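Giving up the allotment shed

I handed back the key to plot 5 in January. The waiting list at Cerine Lane has been long for years, so I don't suppose it stood idle for a week.

I had meant to keep going until the spring, but the water rates went up and my knee has not improved. The ground there is heavy clay. It holds the wet until April and then sets like brick, and every year I put down a load of manure from the stables at Furkar and every year it vanished. Leeks did well. Carrots never did, apart from one summer when I grew them in an old bath.

Clearing the shed took two afternoons. I found three trowels I thought I had lost, a tin of seed packets going back to before we moved, and almost 200 plant labels, most of them still readable. I kept the labels. The water butt went to the next plot along, and the cold frame came home in the back of the car with its glass wrapped in a duvet.

What I have now is a yard that gets sun from eleven until mid-afternoon, and a row of pots along the wall. I've put in chard, parsley and some early potatoes in sacks — a variety called Drasska that the man at the market swore by. I have no idea if it will come to anything in that light. The pots dry out quickly, so I water before breakfast and again at six.

I do miss the walk up there, and the robin. I don't miss the padlock on the gate, which froze every winter.
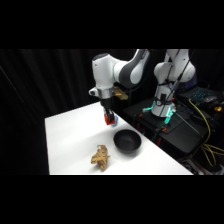
Uchenna Akpan
Sacks are fine for earlies but roll the sides down to start with and only fill them a third. Add compost as the leaves come up. Mine stood in half shade last year and I still had enough for a few dinners.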